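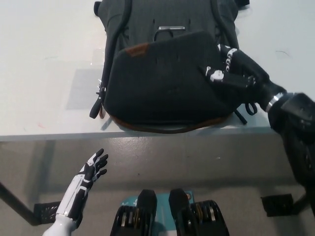 The Clenow Day Pack

We've been selling bags out of our shop on Quispe Street long enough to know what people come back and complain about, and what they come back and buy a second time. The Clenow is one that gets bought a second time, usually for a kid heading off to college or a spouse who kept borrowing the first one (this happened to me, and I never did get mine back).

It's a plain, grown-up backpack that holds a full day's worth of stuff. The main section opens wide enough that you can see what you packed at the bottom, and there's a padded sleeve inside for a laptop. A second, slimmer section takes your notebooks and chargers, and there's a little zip pocket up top for keys, gum and the train pass you're always digging for.

Details

Capacity: 30 liters
Weight: 800 grams
Outer fabric: woven polyester with a water-resistant coating
Straps: padded, adjustable, with a chest clip you can take off
Price: $95

How it wears

Ebony Ruddock, who runs our repair bench, carried hers to work for two winters before we agreed to stock it, and she is not gentle with her things! The bottom corners had gone a bit shiny and one zipper pull needed replacing, but the stitching on the straps was as tight as the day she got it. She likes it better than the Rurkar we used to carry, which was roomier but pulled at the shoulders once you had a few books in it.

It does sit fairly tall. If you're on the shorter side, come in and try it on with some weight inside, or ask us about the Vikico, a smaller pack with a similar layout and a softer back panel.

Cleaning

Please don't put it in the washing machine. Empty it out, shake it over the trash, then wipe it down with a damp cloth and a drop of dish soap. Hang it open overnight to dry, away from the heater.

Repairs and returns

Unused bags can come back within 30 days. Zippers, buckles and strap stitching are repaired free for as long as you own the bag, and you only cover the mailing. Write to Yesenia Cáceres at the shop before you send anything, and put a note in the front pocket saying what's wrong.

Our next delivery is due in March.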